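Knit Your Own Octopus: A Textiles Project Report

Ximena Arancibia, Textile Arts elective, spring term

Why an octopus

My grandmother taught me to knit scarves, and after four years of scarves I wanted to make something with a face. Miroslava Ostapchuk, who teaches our elective, told us to choose one toy, write our own pattern for it and have a classmate knit it from our instructions alone. I picked an octopus because it meant eight chances to get a tube right (I needed most of them!).

Yarn and needles

I used a worsted wool called Staster in a rusty orange, on double-pointed needles two sizes smaller than the label suggests. Toys need a tight fabric or the stuffing peeks through. My first swatch was so loose you could see daylight in it, so down in needle size I went. Each arm is worked in the round over 12 stitches and narrows to four at the tip.
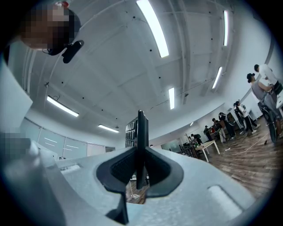 The head is the fun part. You cast on at the neck, increase every other round until it looks far too big, knit plain for a while, then decrease quickly at the top. Stuff it before you close it – I forgot once and had to unpick the whole crown. The finished toy came out at 945 stitches for the head alone, and each arm took me up to 60 minutes.

Getting the numbers to work

My first draft of the head had 807 stitches and came out shaped like a lemon. Adding plain rounds in the middle fixed it, and I love how a few extra rows can change a toy's whole personality. I wrote the final pattern as a chart plus written rows, as half the class reads one and half reads the other.
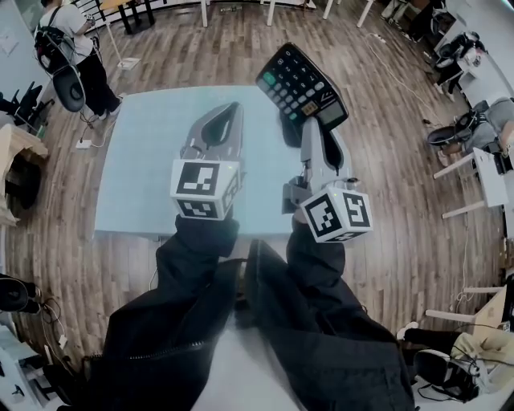
Calculator and light blue table.

The test knit

Javiera Villalba knitted from my pattern in May. Hers has a rounder head and curlier arms, and it's wonderful. She found two mistakes: a missing decrease round in arm three, and "knit to end" where I meant "purl to end." Both are corrected in the version handed in. She also suggested embroidering the eyes before stuffing, and that is so much easier.

Next I want to try a smaller one in cotton, with stripes on the arms. I already have the colors.

Comments

Eliseo Ochoa: Would this work in chunky yarn? I want one the size of a pillow.

Ximena: Yes! Go up in needles but keep it tight. You'll need a lot of stuffing.

Aldana Figueroa: Made mine in green. The lemon head story made me feel better about my turtle.

Recent projects
A Felted Fox in Three Colors
Mittens for Beginners
Dyeing Wool with Onion Skins

Contact the Textile Arts page | © Orellana School | Back to top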